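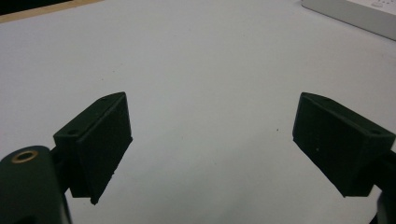

Pads at full open. Ragged bit on the bottom edge of the left one.

nsultana
Topic: Printed pads on the hand-held gripper – file them or bin them?

Posting this for a second opinion before I spend an afternoon on it. We have one of the Mridha pattern hand grippers, the printed one with the brass rings pressed into the links. It's been on the same bench at Hesholm since before I started. I look after it, meaning I get the blame when it goes stiff.

The lower edge of the left pad isn't clean. There's a small bump part way along and a nub sticking out at the lowest point. The right one looks tidier along the same edge. Our build notes say to fit new pads every 2 months whatever they look like, and I have never seen a reason given for that. I'd sooner run a file along it and carry on.

Before anyone asks, the inner faces are flat and I can't feel a step on either of them. Is there a real argument for swapping a pad over something on the outside edge? Or is this one of those rules somebody wrote down once and everybody copied?

gmugo
It's one of those rules.

I've got a pair on ours with 848 hours on the log sheet and the faces are still flat against a steel rule. The nub will be leftover support or a bit of first layer. Knife, then file, two minutes. Do it with the pad off the arm though, or you'll get green dust in the joint.

piris_bench
Disagree with Gladys, as usual. The nub itself is nothing. What I'd want to know is whether it was there when the pad was fitted. If it's left over from printing then fine, file it. If it has turned up since, the edge is being caught on something or the layers are starting to let go, and filing only hides that from you.

Have you got a photo from when they went on?

nsultana
No. There's a line in the book that says "pads fitted, L + R" and a set of initials I can't read. That's the standard of record keeping I inherited.

gmugo
Then flex it. Take it off, hold the wide end and push the tip sideways with your thumb. A pad that's delaminating creaks. If it doesn't creak, file it.

piris_bench
"If it doesn't creak" is not an inspection method.

gmugo
It's worked for me for 848 hours.

nithin.m
Can I ask about something else in that photo? The gap. When you open it fully, do the two pads sit at the same angle each side, or does one lead? From where I'm sitting they look about even but I wouldn't trust a photo for it. On our Skurnberg build one side always got there first and we spent ages blaming the pads, swapped them twice. It was a bush that had crept up out of its link. Every pad we fitted wore crooked and we kept ordering more filament.

I'd check the brass before I touched a file.

nsultana
Fair point, and annoying, as I hadn't thought of it. They look even to me by eye. I'll get in closer.

lutfa_t
Reading along, as we run the same pattern. How are people checking the brass? Ours came with a card saying the rings should be "flush", and that's it. Flush to what? The printed rim on ours isn't flat to begin with.

nithin.m
Fingernail round the edge with the pin out. If your nail catches on one side and not the other, it's gone in squint or it's on its way out. Don't bother with a straight edge on a printed rim, you'd only be measuring the print.

hn_noh
Counterpoint, and I know it won't be popular. The brass rings are overrated. I ran a set with plain printed holes and a smear of grease for a whole term and saw no difference in the play. People like the rings because they look like engineering.

nithin.m
Did you measure the play?

hn_noh
I felt it.

piris_bench
Oh good, another fingernail.

hn_noh
Happy to be shown numbers. I've asked for them in three different threads and what I get is people telling me it stands to reason.

lutfa_t
I have one number if it helps. We logged the squeeze effort on ours with a luggage scale before and after putting rings in. It went from 155 down to nearly 62, in whatever units the scale thinks it's using (I've never trusted the display). So treat it as a ratio. I wouldn't go back to plain holes.

hn_noh
That's a new ring against a worn hole, though. What was the plain hole like when it was fresh?

lutfa_t
Didn't measure it. Take your point.

nsultana
Right, had a proper go at it this morning. I wanted the links in view as well as the pads, so this one's from further back.

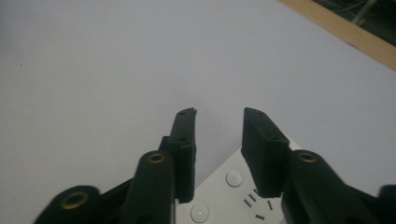 Pads closer together over the power strip. Brass visible on three of the links.

Results, such as they are:

Left pad off, flexed, no creak. Gladys can have that one.

Nail test with the pins out on the three rings you can see there. Two are fine all the way round. The third, on the right-hand side, catches slightly on the outer side. I would not have found that by looking. It looks the same as the others in the photo and it looks the same as the others in my hand.

Bump and nub are still there. I haven't filed anything yet.

nithin.m
The right-hand one being proud and the left pad having the rough edge doesn't line up with what we had. Ours was same side. I wouldn't join those two together without more to go on.

nsultana
I wasn't going to. But I now have two things wrong where I had one, which is what I get for asking.

piris_bench
Does it open evenly with the ring like that?

nsultana
As far as I can tell, yes. I closed it slowly against a bit of card, ten goes, and both pads touched within a hair of each other every time. Which makes me wonder if a slightly proud ring matters at all.

gmugo
It doesn't. Press it back in the vice with a bit of scrap wood over it and get on with your day.

nithin.m
Please don't press it cold. You'll split the rim. Warm it with the iron on the lowest setting that does anything, count of five, then press. And put something straight through the bore while it cools or it'll set squint.

gmugo
I've pressed four cold and split none.

nithin.m
And we split two out of three. Maybe your filament's better than ours.

lutfa_t
We split one as well, for what it's worth. It went along a layer line, straight down from the rim. Didn't show until the next day.

piris_bench
Back to the actual question. If it were mine I'd leave the nub alone, put a pencil mark on the pad right at the end of it, and look again in September. If it's longer than the mark, bin the pad. If it isn't, then it was always there and you can file it with a clear conscience. Costs you nothing and you finally get a record in that book.

nsultana
That I can live with. It also means the "every 2 months" line gets tested, because I'm not changing the right one either.

hn_noh
Could you leave the proud ring as it is too? Then we'd find out something. Warm it up and press it now and we're back to everybody's thumbs.

nsultana
No, sorry, it has to be used for real work and I'm not stripping it down twice. I'll do the ring Nithin's way, with heat. If it splits I'll be back to complain.

hn_noh
Worth a try.

gmugo
Write in the book which side you heated. You won't remember.

nsultana
Written. Right side, with my name spelled out in full so the next person can read it.

lutfa_t
Does anyone know what size bore those rings are meant to be? Ours have no marking and I need to order spares.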